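The Cloth

By the staff of Plovel Short Reads
14th September
9 comments | 252 shares

The flat came with a cloth. It was on the inventory, between "blinds" and "cooker hood", and it simply said: cloth, pale, one. I initialled it along with everything else, because the letting agent was standing there clicking his pen and I had already used up my courage querying the deposit, which was 1,620 pounds and not open to discussion.

For the first few weeks I took no notice of it. I had a job at Rarkon, where I wrote the small print for other people's guarantees, and I came home each night tired of conditions. The cloth lay on the floor by the wall and I walked round it. You can get used to walking round nearly anything. I once shared a house with a canoe.

The trouble started when my sister came to stay in June and asked what it was for.

"It's the cloth," I said.

"But what does it do?"

I said it didn't do anything, it was on the inventory. She gave me the look she has been giving me since I was six, and then she folded it in quarters and put it in the airing cupboard. We had pasta. She told me about her divorce, which was going well. In the morning the cloth was back on the floor, crumpled, with the black cord lying over it in a loop, just as it had been.

"You got up and moved it," she said.

"I thought you had."

We left it there, in every sense. She caught an earlier train than she'd planned, and texted me from the platform to say the floor wanted a good mop.

She had a point about the floor. It was the best thing in the flat, real wood, reddish and glossy, and when the light came through those big windows it flared up so brightly in places that you had to look at the skirting instead. I bought a mop and a bottle of Clirnen, which smelled of pears and promised to nourish. I got down on my hands and knees for the corners. I nourished everything from the kitchen door to the edge of the cloth, and there I stopped, and sat back on my heels, and had what I can only call a conversation with it, though I did all the talking.

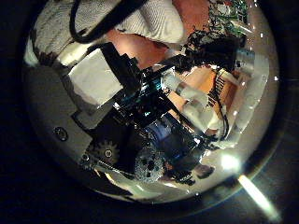
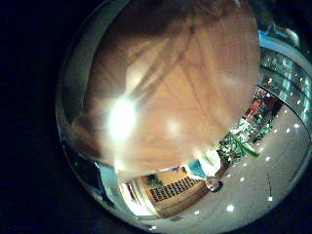
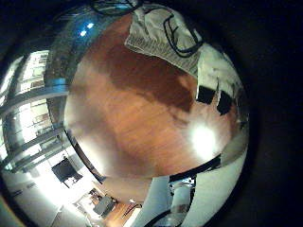
I said that I was a reasonable person. I said that I paid the rent on time, or within 20 days of it, and that I was not asking for anything unusual. I wanted to clean under it, once. After that it could go back wherever it liked and bring the cord with it.

Nothing happened, as you would expect. I took hold of a corner and pulled.

Underneath was more floor. I don't know what I had been hoping for. A stain, I suppose, or a trapdoor, or a letter from a former tenant with a good strong opening line. It was the same reddish wood as the rest, only cleaner, if anything. It plainly did not need me. I gave it a wipe for form's sake and hung the cloth over the back of a chair, and went to bed feeling I had been rude to somebody's aunt.

In the morning it was on the floor again.

I rang the agent. He was eating something. I explained that the cloth kept returning to its place and he asked whether it was damaged. I said no. He asked whether it was missing. I said no, that was rather the difficulty, it was extremely present. He typed for a while.

"So the cloth's where it was at check-in," he said.

"Yes."

"In the same condition."

"Well, crumpled."

"It was crumpled at check-in. I've got it down as crumpled."

I said I didn't remember initialling crumpled. He read me the page number. I have spent eleven years putting things on pages like that and I knew when I was beaten. He asked if there was anything else, and I said the tap in the bathroom dripped, and he said that was wear and tear.

After that we came to terms, the cloth and I. I tried it in other spots at first - the bath, the balcony rail of a very patient neighbour, a carrier bag from Swati with the handles knotted - and every morning it was home before I was up. Then I stopped trying. I mopped to its edge and no further. If friends came round I said it was drying. They seemed satisfied with that. People will accept that a thing is drying for months at a stretch, and one of them started stepping round it without being told.

I did miss it, the week I was away on the guarantees course. I lay in a hotel bed with the room tidy on all sides of me and couldn't settle. In the end I took a bath towel and dropped it by the wall, and moved it about with my foot until it looked right, and slept until the breakfast had finished.

When I gave notice on the flat the agent came back with his pen and his list. He went through the blinds and the cooker hood. He looked at the cloth for some time, and at the cord, and then he ticked it.

"You'd be surprised how many people try to take that," he said.

I got the whole deposit back, less the cost of the mop, which he said had not been there when I moved in and would have to be removed. I unpacked at the new place the same evening. It has carpets throughout, and a decent shower, and a spare room I haven't found a use for yet. I have left a space by the wall.

9 comments | Share this story
Contact Plovel Short Reads | All stories copyright their authors | Back to top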